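December
By Xuân Vũ

The term limit in the Hodžić municipal charter is one sentence long, and Krum Softić has spent most of the year arguing over its second clause. It bars anyone from serving as mayor for "more than two terms in succession." The charter doesn't define a term. The current mayor entered office midway through her predecessor's mandate, completed it, and has since been elected twice. Whether that makes two terms or three is the question the district court will take up after the new year.

Softić drafted election rules for the regional assembly before moving to private practice, and he advises the council on charter matters. He was careful to separate his own reading from the council's position, which has not been adopted.

"The council has asked for an opinion and I have given one," he said. "The opinion is that a partial term counts if it exceeds half the full length. Hers did, by 79 days. The charter is silent, so you go to the regional election act, and the act uses the half-term rule for assembly seats. It doesn't mention mayors."

The mayor's lawyers take the opposite view. They argue that a limit on the right to stand must be written down expressly and can't be borrowed from a rule made for a different office. Softić called that a serious argument.

"Courts read restrictions on candidacy narrowly, and they should," he said. "My difficulty is with the result. If a partial term never counts, a mayor can resign one month in, a deputy can take over, and the deputy then has nearly three full terms. I don't think the drafters meant to allow that, but I can't show you a record of what they meant. The minutes for that session cover the seating plan and the budget."

A second question concerns nominations. An independent candidate for mayor needs 250 signatures from registered voters, collected in a window of 40 days. If the court rules late, the window will already be open, and the mayor's party will have to decide whether to collect for her, for a substitute, or for both. The act does not prohibit collecting for both. It does prohibit a voter from signing for more than one candidate for the same office.

"So the party would need two separate sets of people," Softić said. "In the city that is manageable. In the Kamura ward there are 885 voters on the register, and a good part of them live elsewhere for most of the year. You can use up your supporters in Kamura very quickly."

He has suggested that the election office publish a fixed date for closing disputes over eligibility, set before the signature window opens. The office replied that it lacks the power to do so without an amendment. Softić agrees with that reading and has drafted the amendment. It runs to four lines and needs a two-thirds vote.

I asked whether the vote was likely to succeed. He declined to estimate it. The opposition group supports the amendment but wants it joined to a second change, under which a mayor whose eligibility is in dispute would hand daily business to the deputy. Softić advised against joining them.

"They are different in kind," he said. "One is a calendar. The other takes powers away from an elected person on the strength of a complaint, and anyone can file a complaint. I told them to put the two items on separate ballots and see which one passes."
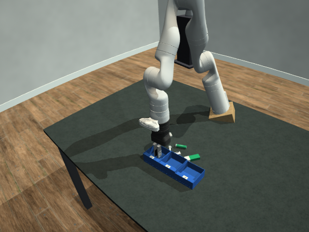
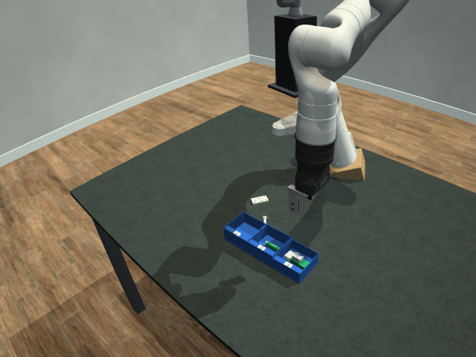 On the mayor herself he would say little. She has not announced that she will run again. Her office has said only that she "reserves her position," and the party conference passed without a vote on the matter. Softić said that silence has legal consequences, as the court could decline to rule on a candidacy that doesn't exist yet.

"That is the outcome I would least like," he said. "The case is dismissed as premature, she files on the last afternoon, and we have the same hearing again with the ballots at the printer."

He expects the ruling to deal first with whether the complainant, a former council member, has standing. The hearing is listed for one morning. Written submissions from both sides are already in, and the court has told the parties that it won't accept further ones unless it asks for them.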